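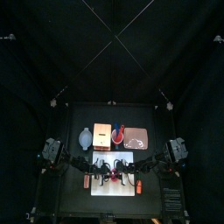
tub, wooden box, pink cup, tray. the whole line-up 💙

1/ Right, I promised a thread on the Great Kitchen Drawer Clear-out and it's October already, so let's go. Quick version: I got everything I want within reach of the hob down to one row. Long version below, get a brew.

2/ For context, I moved back to Tetstead with 14 boxes marked KITCHEN. Fourteen! For one person who mostly eats eggs! I lived out of three of them for months and the rest sat in the hall being walked round.

3/ The pale blue tub is my favourite thing in the row. It's got two little tab handles and you can sort of see through it, so it's brilliant for leftovers you'd otherwise forget until they've got opinions. I had a stack of tubs before and not one lid fitted its own bottom half. All gone to the tip shop.

4/ Wooden box next. Taller than it is wide, thin slot near the middle, darker strip round the base. Came from the Albers house clearance with a job lot of cake tins. I paid 70p for it, which I'm still smug about.

5/ What goes in it? Currently: receipts, bag clips, takeaway menus, a key I can't match to any door. Mwanahawa Nyamweya (you should follow her, her pantry posts are lovely) reckons it should be for teabags. I'm coming round to that.

6/ PINK CUP. Blue utensil, red utensil, that's your lot. I used to have a jar so stuffed that pulling out a spatula brought the whisk, the tongs and a skewer with it. The red one's wide and a bit scoopy so it does rice, it does chilli, it does crumble. The blue one does everything else.

7/ Someone's going to ask about knives. Knives are in the drawer! The drawer now opens all the way! I opened and shut it a few times just because I could.

8/ The flat pinky-beige one on the right was the surprise. I'd been using it under a plant. Gave it a scrub and now it's the landing spot for whatever's in a bag and hasn't got a home yet. One clear bag on it at the moment, which for me is restraint.

9/ Rule I stole from Torben Kuhlmann, who runs the Grandus swap table: if it lives on the tray for 8 days, it gets a proper place or it goes. I've already broken this twice but I did feel bad.

10/ Things I got rid of and haven't missed: second colander, egg slicer, the "good" ladle, a fondue set with no forks. Things I got rid of and went straight back for: the small grater. Sorry, small grater.

11/ Also yes, I did list the spare tins on Ekska and yes, one person offered me a swap for a garden gnome. I said no and I've regretted it ever since.

12/ Last time I did one of these (the airing cupboard one) it got 1,031 likes and almost all the replies were about fitted sheets. I still can't fold a fitted sheet. Please don't send me the video again, I've seen the video.

13/ Next up is the cupboard under the sink. If anyone's got a good way of keeping dishcloths from turning into one big dishcloth, I'm all ears. Replies open till I go to bed, so 10ish x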